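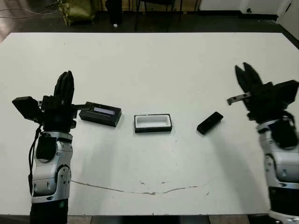
Two-arm setup: multi-finger hand or simple gripper for small boxes?
Posted by hatex_user in Grippers and Hands

Hello all. I have two arms at a white table and on both of them a multi-finger hand. My task is small: take a flat black box, open it, put the lid beside it. With my old Rennie two-jaw gripper I made 74 tries and 69 were good. With the hands I am much lower, and the thumb often pushes the box away before the fingers close. Is it my controller, or is the hand the wrong tool for flat things? I would like to keep the hands for other work.

Bienvenido Padilla
I had the same trouble in May with a Drunau hand. Please check the order of closing first. If the thumb and fingers start together, the thumb arrives early and the object slides. I delayed the thumb and lowered the closing speed, and after this the box stayed in its place. Also try a thin rubber sheet under the object. For lifting only, the two-jaw is still better in my opinion, but for holding the base while the other arm pulls the lid I prefer the hand.

edville_lab
just use suction

Padilla's reply, continued
Suction will hold a smooth lid, yes, but then he must change the tool for every other job. I forgot to ask: do you calibrate both arms to the same table corner? Mine differed by 2 mm and I blamed the fingers for a week.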